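Why Machines Wear Tags

A tag is a small label tied or stuck to a piece of equipment. A lockout tag is a special kind. It tells people that a machine has been turned off on purpose and must stay off.

Machines need cleaning and repair. A worker may have to put a hand inside a part that normally moves. If somebody else pressed the start button at that moment, the worker could be badly hurt. The tag and a padlock prevent this. 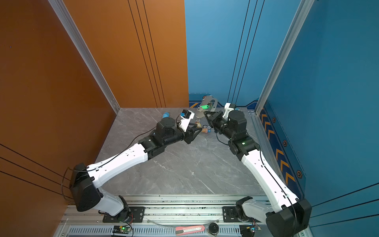
Two robot arms between orange and blue wall panels.

The padlock goes on the switch that supplies the power. With the padlock on, the switch cannot be moved to "on." The tag hangs from the padlock. It gives the worker's name, the date, and the job being done. A tag filled in at the Grenivlow bottle plant reads: "Malsha Sheikh. 2019-10-30. Changing belt."

Each worker has one padlock and one key. The key stays with that worker until the job is finished. If six people are repairing the same machine, six padlocks go on the switch. A metal clip with several holes, called a hasp, makes room for all of them. The machine cannot start until the last padlock is off.

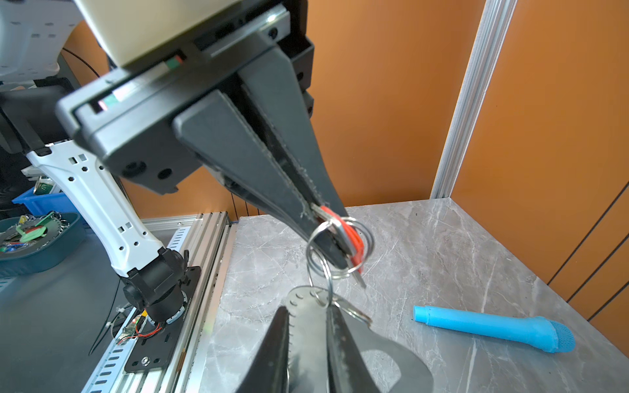 Turning off the switch is only one step. Energy can stay inside a machine after the power is gone. A spring may be squeezed. A heavy part may be held up high. Air may be trapped in a hose under pressure. This is called stored energy. Workers let the air out, lower the heavy parts, and release the springs. Then they press the start button as a test. The machine should do nothing. After the test, they set the control back to "off."

Tags have to be tough. Paper gets torn and stained by oil, so many tags are made of plastic. The print must be easy to read. The string or tie must be strong enough that the tag does not fall off by accident.

Donal Hennessy checks the tags at Grenivlow. The plant has 200 switches that can be locked, and each one has a number painted beside it. Switch 99 feeds the main conveyor. The number is written on the tag too, so the lock and the job can be matched.
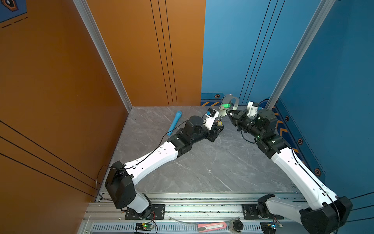 Who is allowed to take off a lockout tag?

The worker whose name is on it. If that person has gone home, a supervisor must follow a written set of steps before the lock is removed.

Words to know
Hasp: a clip that holds several padlocks.
Stored energy: energy left in a machine after it is switched off.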